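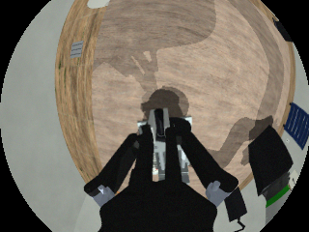 The gripper over the work table in our simulation, with both fingers open.

Gestell: the new bench at Cengate, Callen

At Cengate in Callen we are 274 people, and most of us have worked with our hands on small metal assemblies for many years. In March the company decided that one bench in hall two will receive a robot arm. The project has the name Gestell. Before anything is bolted to a floor, every movement is tried in a simulation, and in this gallery I would like to show the work as it looks at present on the computer.

I belong to the assembly department and not to engineering, so please excuse me if I use a simple word where an engineer would use a better one. For the last weeks I have spent my mornings with the planning group. My task is to tell them how the work is done by a person, and to learn how it will be done after.

In the view from above, the first thing I learned to look at was the shadow. On the table there is a dark rounded shape just in front of the gripper, and a much larger and softer one behind it. When the arm moves, the shadows move too, and on the screen they help me to judge how high the fingers are. Mal-soon Sung, who has been at the bench longer than me, noticed this before I did. She is used to judging distance from the shadow of her own hands under the lamp.

A person at this bench now takes up a part, turns it, checks the edge with the thumb and puts it down. We never wrote down the thumb. It was not in the work instruction, and when the engineers asked for all steps, we forgot to mention it. The instruction has now one more line, and the check with the thumb stays with us, at the next table.

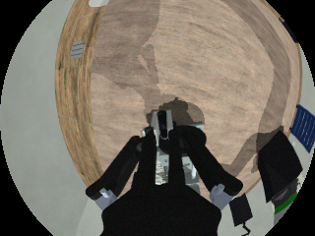
What changes for the bench team

The team keeps its size. The company has put this in writing and the works council has a copy. What changes is the division of the day. Until now, one person stayed at the same bench for the whole shift, with a change only at the break. With Gestell, we will change place every 60 minutes between loading, checking and supervision of the arm.

Loading is the part which we discussed most. The bench makes 70 assemblies in a shift today, and the plan for the first months is 80. Some colleagues find that this is too much for the person who loads. Others say that the wrists will have more rest, and that they would take the change for this alone. I think both can be right, and we have asked for a second talk after the first month of operation.

Training is on Monday, in two groups. It is held in working time, and nobody needs experience with programming. Ravn, our supplier for training, sends one teacher for each group. We will learn how to stop the arm, how to start it again after a stop, and how to read the messages on the panel. Please bring your safety glasses also to the theory part.

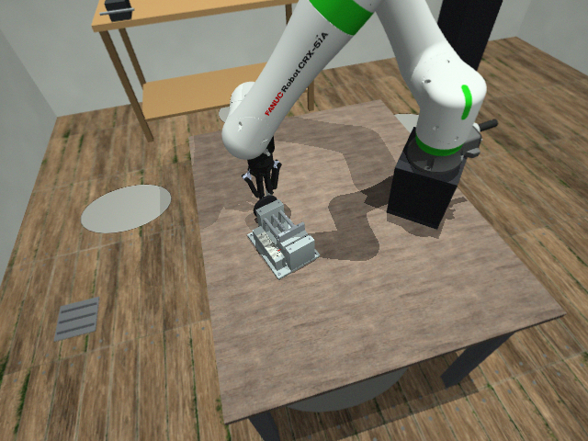 The simulated FANUC arm on its black pedestal, and to the left of it a gray assembly under the fingers.

Questions about the new rotation can be given to Mal-soon or to me at the shift change, or put in the box next to the hall two entrance. The planning group reads them every week, and the answers are hung up on the board by the lockers.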